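Nivari bean

The Nivari is a climbing bean grown mainly in small home gardens, prized for its long harvest and its wonderfully sweet, crisp pods. It takes its name from the village of Nivari, where growers saved the seed for generations before it reached the catalogs.

Growing

Seeds go in once the soil has warmed, usually late April in mild areas, 2 inches deep and 4 inches apart. The vines climb fast and need a sturdy trellis or poles. Even a single pot on a sunny balcony can keep a small household in beans for weeks! Pods are best picked at 7 inches, while the seeds inside are still small.

Varieties

Two strains are widely grown. Pilach has purple flowers and does very well in cool summers. Sayce is shorter, with pale pods, and is a real treat for container gardeners.

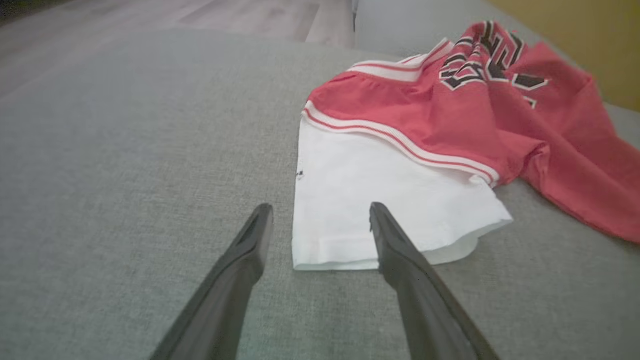 Both strains come true from seed as long as they are kept well apart from other climbing beans. Pods left for seed should dry on the vine until they rattle, then be shelled and stored in a paper envelope.

See also: Pole bean, Seed saving, Trellis

Last edited Jun 24, 2020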